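Stillex Round Wash Basin, Model 732
Set-up and Use Guide

Section 4: Soaking and Washing Plates and Bowls

Read Section 3 (Placing the Basin) before you start. The basin must be level and must not overhang the counter.

What you need

The basin
Mild dish soap
A soft sponge or dishcloth
A clean cotton cloth large enough to drape over the rim
A drying rack or a folded towel

4.1 Preparing the basin

1. Rinse the basin with warm water. Do this before first use and any time it has been in storage.

2. Drape the cotton cloth over the rim. It does not need to lie smooth. The cloth cushions the hard edge when dishes are lifted in and out.

3. Set the drying rack on the side of your stronger hand.

Note: Use an undyed or white cloth. New colored cloth can bleed onto pale dishes.

4.2 Sorting the dishes

1. Scrape off food with a rubber spatula or a paper towel. Do not use a knife.

2. Put plates of the same shape together. Scalloped and wavy rims sit closest when the waves line up. Turn each plate a little until it drops into place.

3. Nest the bowls by size, smallest on the inside.

4. Check every rim with a fingertip. Set aside anything chipped or cracked and wash it by hand on its own.
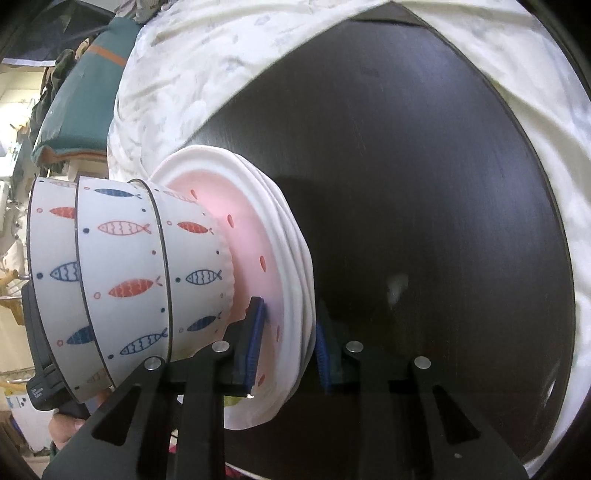

Can patterned bowls be stacked with plain ones?
Patterned and plain bowls can share a stack if the pattern is under the glaze. If you can feel the pattern when you run a fingernail across it, wash that bowl separately and put a paper towel inside it before you nest anything there.

4.3 Loading

CAUTION: Never drop or slide dishes into the basin. Lower each stack until it touches the bottom, then let go.

1. Lower the plates first. Lean the stack on its side a little so that water can get between the plates.

2. Add the bowls beside the plates, also on their sides. Bowls that stand upright hold dirty water and are harder to lift out.

3. Leave a gap wide enough for your hand on at least one side.

4. Fill with warm water to the line marked inside the basin. Add soap after the water, or the suds will hide the dishes.

The basin holds up to 12 pieces of ordinary tableware. If you have more, wash in two loads.

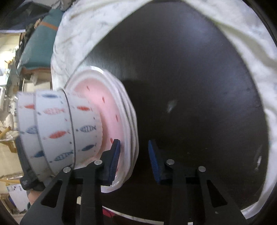 Fig. 4-2. Plates and fish-pattern bowls on their sides, with cloth at the basin rim.

4.4 Soaking and washing

1. Soak for the time it takes to clear the table. Dried egg, oatmeal and rice need longer.

2. Wash the bowls first. Take them out of the nest one at a time. If two bowls stick together, do not twist them. Put cold water in the inner bowl, stand the outer bowl in warm water, and wait until they come apart.

3. Wash the plates next. Follow the waves of the rim with the edge of the sponge, front and back. Grease collects in the low points.

4. Turn each piece over and wipe the foot ring.

5. Rinse under running water.

CAUTION: Do not pour in water hotter than 70 °C. The basin may lose its shape, and a sudden change in temperature can crack glazed dishes.

CAUTION: Do not use steel wool, scouring powder or bleach on pieces with a gold or metallic line at the rim. Do not leave these pieces to soak overnight.

4.5 Lifting out a stack

Lift single pieces where you can. If you need to move several at once, follow these steps.

1. Take hold of the stack at the rim, with one side of your grip inside the top plate and the other against the outside.

2. Keep the bowls against the back of the plates so that they do not roll.

3. Raise the stack slowly and let the water run off over the basin.

4. Set it down on the towel before you separate the pieces.
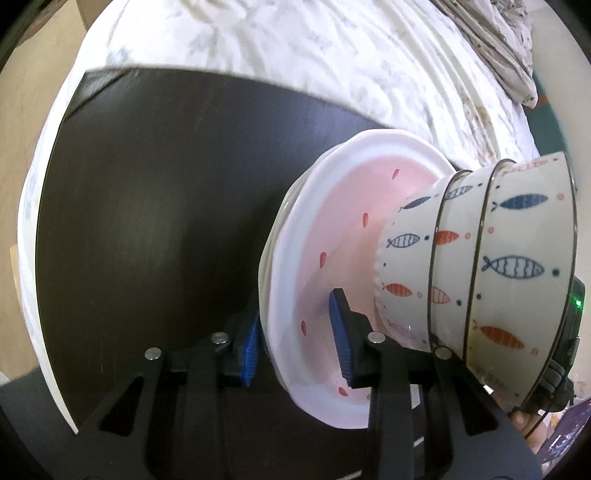
Fig. 4-3. Grip at the plate rim, with nested bowls against the back.

4.6 After use

1. Empty the basin into the sink. Do not carry it full.

2. Wring out the cloth and hang it up. A wet cloth left in the basin will leave a mark.

3. Dry the dishes fully before you put them in a cupboard. Place a sheet of paper towel between plates with a printed center.

4. Store the basin upside down.

For stains and hard-water marks, go to Section 5.

Text: Loukia Moschos
Revised 19 Nov 2024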